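Clothing Swap Project – Final Report
Intro to Sustainability, spring term
Group 5

Why we did this

Everybody in our dorm has a drawer of stuff they never wear. We wanted to see if a swap would get people to trade clothes instead of ordering new ones. Also the campus gets a big pile of donations in May and most of it goes out in trash bags, nobody sorts it.

Background

Cotton uses a ton of water. The number we kept finding for one T-shirt was close to 3,000 liters, depends on who you read and where the cotton is grown. Polyester uses less water but sheds fibers in the wash. We didn't have time to go deep on dyes. Would have been a good section.

Shipping is the other part. Clothes come wrapped one by one, then in a box, then the box gets returned half the time and the whole thing goes around again.

What we did

Reserved the lounge in Brendine Hall for one evening in March. Put up flyers, posted in the Negi group chat (that's the housing app, most people have it muted). Rules were simple: bring up to 10 items, clean, no underwear, no socks. One ticket per item. One ticket gets you one item back.

We borrowed racks from the Clarkolach thrift store on Gralgate Street. They were nice about it but wanted them back by 9 am, so teardown was the same night.

Survey was 5 questions on paper at the door. Should have been online. Typing them up took forever and two people's handwriting we just guessed.

What happened

Slow first hour, then a rush after dinner. Sweatshirts and jackets went right away. Jeans hardly moved – sizing is all over the place and there was nowhere to try them on. Dress shirts, same problem.

Most people who filled out the survey said they'd come again. A lot of them also said they still planned to buy somthing new that month, so we can't really claim the swap replaced shopping. Maybe it just added to it.

Packing and leftovers

Folded clothes take up way less room than clothes stuffed in loose. Drawstring bags were easier to pack than clear plastic pouches, and they get used again for laundry or whatever.
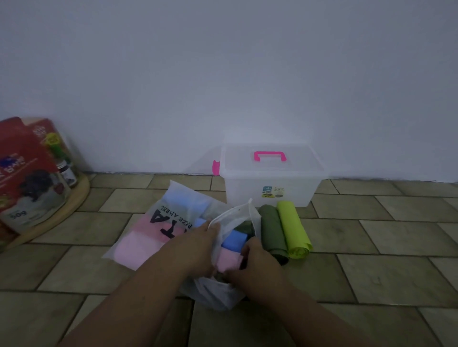

What we would change

Curtain or screen for trying on. Sort by size not by type. Start later in the evening. Online survey. Get the racks for two days if the store lets us.

Also ask about ticket values, becuase one person traded a tank top for a winter coat and the coat owner was not happy.

Sources

Course reader, units on textiles and waste. Our own survey sheets (in the folder we turned in).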